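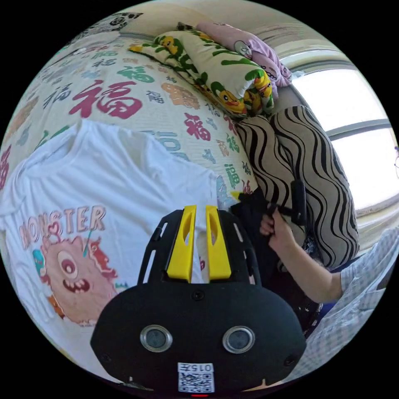 Bedroom at the Nutthorpe site, with a T-shirt laid out on the bedspread.

Oltwood Home Skills Program
Progress report to the Karppinen Fund
Jan 31, 2021

1. Work during the period

The program supports households in keeping bedrooms and clothing in good order. Work in this period concentrated on the bedroom unit, which covers sorting, folding and putting away clothes, and making the bed. Sessions took place at two sites, Nutthorpe and Ukar. The kitchen unit was completed in June and is not covered here.

Bedrooms are used as the residents keep them. Bedding and cushions stay in place, and the bed serves as the folding surface. At Nutthorpe this means working on a cream bedspread printed with the character 福 in many colors and sizes. Participants reported that a light garment was harder to line up on a busy print than on a plain sheet. The written guide now asks them to find the collar first, smooth the body of the shirt downward from there, and fold the sides in before the length. Shirts with a large design on the front are folded with the design facing out so that they can be recognized in a drawer.

2. Materials

The folding guide was revised and 500 copies were printed. Pages on pillows and loose cushions were added at the request of the Ukar households, who had found the first edition too brief on where these should go while clothes are being sorted.

3. Spending

Of the 2,000 dollars approved for materials, the printing bill has been paid in full. The balance is held for drawer dividers and storage boxes. No transfer between budget lines is requested.

4. Difficulties

Five sessions at Ukar were moved to later dates because of illness. Ratih Rondonuwu has agreed on new dates with the households concerned.

5. Next period

The closet unit will open at Nutthorpe under Iida Mäkelä. A draft of its guide will be sent to the Fund for comment before printing. Receipts and the attendance record are attached as Annex A.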